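3.2 The hall and its ceiling

Gevine is the largest of the buildings in our study and the one with the least done to it. It went up as a storage shed and is now let out as shared work space.
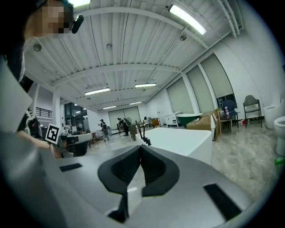

The floor area is 700 square meters, with no internal walls between the entrance side and the far wall. Tenants set up their own benches and shelving, and the layout changes from month to month. For that reason we treat the floor as variable and the overhead surfaces as fixed, and most of the measurements in this section concern the latter.

The ceiling is ribbed metal panel, painted white, and it is crossed by thick white beams (Figure 3). Thin pipes and conduits run along the length of the hall and are left exposed. None of the earlier tenants put in a suspended ceiling, and the owner, Ravance, told us there are no plans for one. The lighting is fluorescent. The fixtures continue back toward the far wall, and people working below them are lit mainly from overhead.

We measured horizontal illuminance at bench height on a grid laid out over the whole floor. The mean was 463 lux with all fixtures on. Values were highest directly under the tubes and fell off between them, and the lowest readings were along the side walls, where tenants tend to keep shelving and packed goods. The same grid was measured again after dark in October so that daylight from the loading door could be left out. The difference between the two sets was small everywhere except within a few meters of the door.

The white finish matters to these results. Light that reaches the panels is sent back down at many angles by the ribs, and the shadows under the beams are weaker than we had expected from the drawings. At Abera, where the panels are the same profile but unpainted, the beams leave visible bands on the floor and several tenants have added clamp lamps. We saw few clamp lamps at Gevine. Those we did see were used for close work such as soldering and mending.

Glare was the more common complaint. In the written survey, 48 people who used the hall regularly answered the question on lighting, and 11 of them said that the tubes bothered them when they looked up or leaned back. Most of this group worked standing. Several mentioned reflections on curved or shiny surfaces on the bench, which made small parts hard to see from one side. Two had turned their benches so that the nearest tube ran behind them, and both said that this had helped. The survey did not ask about headaches or tiredness, and we make no claim about either.

Sound is the other effect of the bare metal. With the hall empty, speech carried clearly from one end to the other. Izzati Wibisono took the reverberation readings at both sites, and these are reported in Section 3.4 together with the Predik measurements, since the same meter was used for all three. Rain on the roof made readings impossible on one of the visits and these were repeated later.

Temperature under the ceiling was logged but is left out of the comparison. The logger was fixed to a beam close to a fixture, and we could not separate the heat of the lamp from that of the roof. A second logger hung from a conduit gave more believable values, but it was in place for too short a time to be of use.

For the purposes of the model in Section 4, the hall is entered as a single open volume with a reflective ribbed ceiling. Beams are included as solid members. Pipes and conduits are left out.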